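How do electric buses stop without wasting energy?

Hop on an electric bus and listen closely when it slows down. Hear that soft hum? It's the bus making its own electricity!

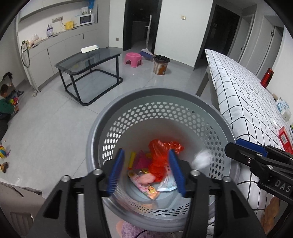
What's going on under the floor?

An electric motor uses power from the battery to turn the wheels. The clever bit is that it can work backwards too! When the driver slows down, the rolling wheels turn the motor, and the motor becomes a generator. It sends electricity back to the battery, ready for the next hill. Grown-ups call this regenerative braking.

Try it on your bike

If your bike has a dynamo light, switch it on and pedal. Feels harder, doesn't it? Your legs are making the light glow, and the light is slowing you down a tiny bit.

Comments

Vasanthi Weerasinghe: My son now yells "generator!" at every stop on the 42 into Tallton.

Rajitha Sivakumar: Does it work on trams? We catch one to the city centre.

Anwara Roy: Yes Rajitha, lots of trams do it!

More for curious kids

Why do tyres have grooves?
What's inside a battery?
How do trains change tracks?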